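Why Does a Flip-Up Lid Stay On?

I have a thing about lids. I really do! Open any kitchen drawer at my house and you'll find tubs, jars and boxes, and half of them have lost their tops. That never happens with a flip-up lid, and today I want to tell you why I like them so much.

A flip-up lid is a lid that is joined to its box. You lift it, it swings back, and when you're done you push it down again. The part that lets it swing is called a hinge. You already know lots of hinges. Your bedroom door has them, and so do your eyeglasses if you wear them. Your elbow works a bit like one too — it bends one way and then stops.

Door hinges are usually metal, with a pin down the middle. On lots of little plastic boxes, though, the hinge is just a very thin strip of the same plastic. People call that a living hinge (it isn't alive, I checked). Because the strip is so thin, it can bend where the thick parts can't. A good one can fold more than 1000 times before it wears out. Think how many times that is for a box of mints!

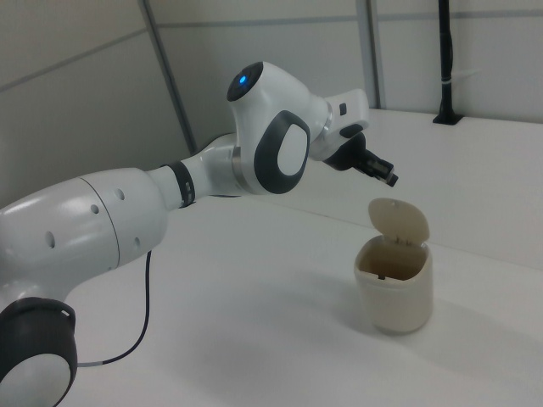 A small cream-colored container with a flip-up lid, on a white tabletop.

Now, what keeps a lid shut? Often there's a tiny bump on the lid or on the box, and a little lip on the other part. When you press down, the plastic squeezes past the bump and then springs back. Click! I love that click. It tells you the lid is closed without you even looking.

You can make your own hinge at home. You'll need an empty cereal box, a ruler, a pencil and some scissors.

Cut out a piece of card 16 centimeters long. Draw a line across the middle with your ruler. Go over the line 5 times with the pencil, pressing hard, so it leaves a groove. Now fold the card along the groove and open it out again. See how easily it bends there? Try folding it somewhere else and it fights back a lot more, and the crease comes out all wobbly.

Keep folding and unfolding on the groove and watch what happens to the card. Mine went soft and fuzzy, and then a little tear started at one end. Plastic made for hinges is much better at this than card is.

Next time you're in the kitchen or the bathroom, go on a lid hunt. Look for lids that flip, lids that twist and lids that just pull off. Shampoo bottles are a great place to start, and so is the ketchup.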